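From: Lorena Medina
To: Valdale Bench Builders list
Date: September 2019
Subject: Re: sorting bins and butcher block — how is it holding up?

Genivaldo Coutinho wrote:
> Lorena, last winter you said you were going to try butcher block for
> the sides of your new bench and put a flat work surface between them.
> Did you ever do it? I have two short lengths left over from the kitchen
> and my wife wants them out of the hallway. Also, are you still sorting
> small stuff by color, or did you give up and go back to coffee cans?

Genivaldo, yes! I did it, and I love it, and please don't let those two pieces go to the dump!

The wood went in last December and I've been fussing over it ever since. I oiled it with the Godoy stuff you told me about, and the staves came up beautifully — the pale ones stay pale and the reddish ones get a bit more going on. I lean my arms on it all day long. The middle is a flat blue-gray surface, and small parts show up on it so much better than they ever did on my old brown bench. I used to lose things that were right under my nose.

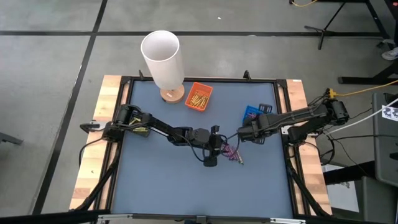
The bench with butcher block down both sides, lamp at the far left, bins out.

As for color sorting, I'm completely sold. Gold pieces go in the orange bin, purple in the blue one, and the yellow-green ones go in the dark bin on the left. I tried matching bin to contents at first (purple in purple and so on) and it was a mess, I could never tell how full anything was. With a bin that contrasts, you glance over and you know. The gold in the orange is the weakest pair of the lot and I may swap it.

The lamp has the tall white shade and the round light-wood base. I know some of you swear by the clip-on kind, but I like a lamp I can pick up and carry to the other end. It's a warm light, very easy on the eyes at night.

Lumber for the sides came to $56 at the Briltora yard, from the offcut rack behind the register. Go early, the good short lengths get picked over fast. If yours have been sitting in a hallway, let them rest flat in the shop for a while before you screw anything down. I didn't and had to redo one side.

Bring a piece by if you want to test the oil first, I have most of a can left.

Lorena

Recent messages on this list
Re: Zokik drawer slides, left and right mixed up
Leveling feet on a concrete floor
Free: box of 298 wood screws, Valdale pickup
Re: Re: which oil for maple
Lamp shades, tall or short?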